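Home Projects Reports Grants Contact

Print this page | E-mail this page

Trukenura gear plate: progress report to the Ó Conaill Fund

This report covers work on the Trukenura gear plate from the start of the grant through July. The grant pays for design, parts and bench time for a small assembly exercise, to be used in the beginner courses at our Lusberg workshop. The application promised a working plate, a set of gears to go with it, and a written task sheet. The plate and the gears are done. The task sheet is in its second draft and still needs work.

The exercise is simple on purpose. There is a flat white round plate with a hole in the middle and three short pins. A small metal gear goes over each pin. A learner who gets through it has practiced picking up a small toothed part, lining up its bore with a pin, and lowering it without tilting. These are the steps that gave trouble in last year's courses, where the first exercise was a complete gearbox and much of the first session went to sorting parts.

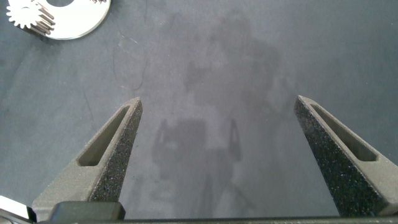

1. WORK COMPLETED

Plate. We went through five versions. The first had pins that were too tall, and gears jammed halfway down when they were set on at a slant. The second and third were shorter but had flat tops with sharp edges, so the gear had to be lined up almost perfectly before it would start. Version four had a small chamfer at the top of each pin and was a clear improvement. Version five is the same with the pins moved slightly outward, which leaves more room between a gear being placed and the ones already on. We have frozen the design at version five and made 10 plates to it.

Gears. These are small spur gears bought from Avby. Two sizes were ordered for comparison and we kept the smaller one. The larger gears were easier to pick up but crowded the plate. The bore is a slip fit on the pins. A few gears from the first bag were tight and had to be cleaned out with a hand reamer, and Avby replaced those at no charge.

Work surface. Trials are done with the plate lying directly on a dark mat. On the bare white table the plate was hard to make out, and gears set down near the edge of the table tended to slide. The mat fixed both problems. It picks up smudges and scuffs quickly, and we have budgeted for a second one.

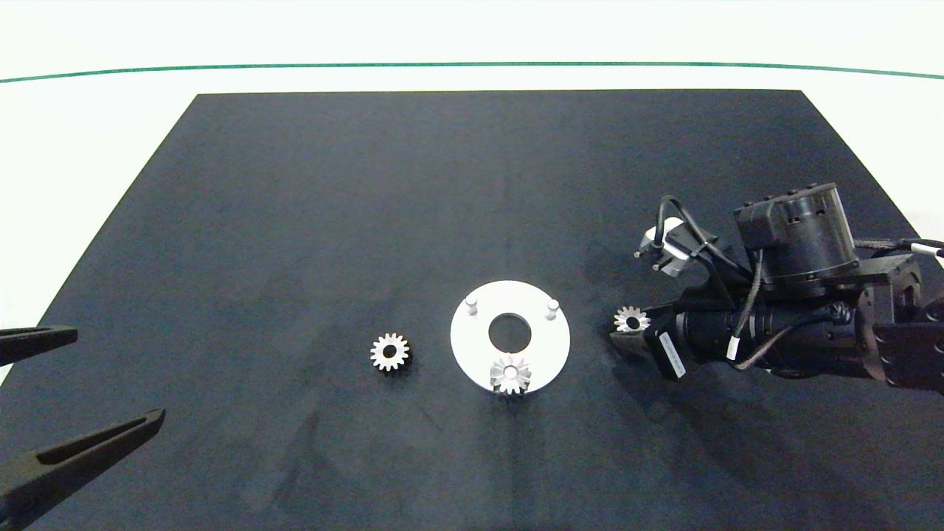 Page last changed: July, 4:10 p.m.

2. TRIALS

We have logged 41 complete trials of version five. A complete trial starts with the plate bare and the gears lying on the mat, and ends when all three gears are down flat. Anything stopped partway is written up separately and is not included in that number.

The lower pin is the easiest to load and we now suggest starting there. With the two upper pins still free, there is open space behind the gear and it can be lowered from almost any direction. Trials that began with an upper pin took longer, mostly at the last gear, which then had to be brought in over the others.

Two faults came up more than once. In the first, the gear sits on the chamfer at a slant and looks seated from above. A light press with a fingertip shows it right away, and the task sheet now has a line about checking each gear this way. In the second, the plate itself shifts while a gear is being pressed down. It is light and nothing fastens it to the mat. We tried a thin rubber ring under the rim, which helped, but it raised the plate enough that it rocked. A ring of tape underneath works better and will be used until we settle on something permanent.

The starting layout also matters. When the gears were set out close together, their teeth caught and lifting one dragged its neighbor along. We now spread them out, with at least one on each side of the plate.

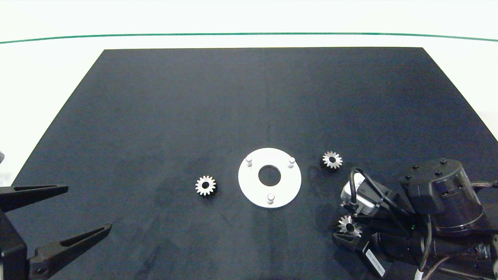 The plate with its three pins, and the gears, all off the plate.

3. SPENDING

Spending to date is $873. The largest item is gears, followed by material for the five plate versions. The remainder went to the mat, the reamer and printing of the task sheet drafts. We are under the amount planned for this period because the larger gears were returned for credit. We ask to carry the difference forward and put it toward the second mat and spare gears. Spares will be needed, as small parts do go missing in a classroom.

4. WORK STILL TO DO
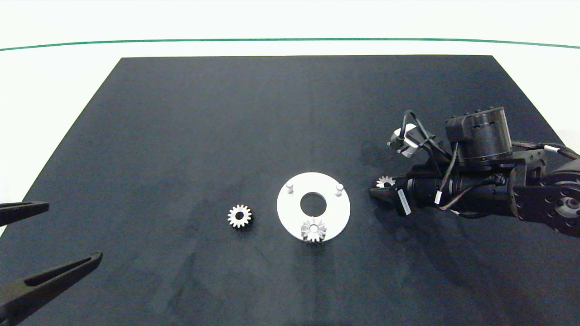 The task sheet is the main item left. The first draft had a single drawing of the finished plate and a paragraph of text, and learners in the test group read the text once and then worked only from the drawing. The second draft breaks the job into stages with a picture for each. The stage with one gear at the lower edge of the plate and both upper pins still bare is the most useful of these, as it shows how far the teeth are supposed to reach past the rim of the plate. Several people had taken that overlap for a mistake and tried to shift the gear inward. We will add a short note to the sheet saying it is correct.

We also need a storage tray. The plates stack badly with the pins on them, and at present each one is wrapped in a cloth. A shallow tray with a slot for each plate and a cup for the gears has been sketched but not built.

Still open is whether to use the center hole. It was put in for a shaft, so that a fourth, driven gear could be added in the later course. Nothing has been made for this yet. If the fund agrees, we would treat it as part of the next period and send a separate cost estimate with the next report.

Print this page | E-mail this page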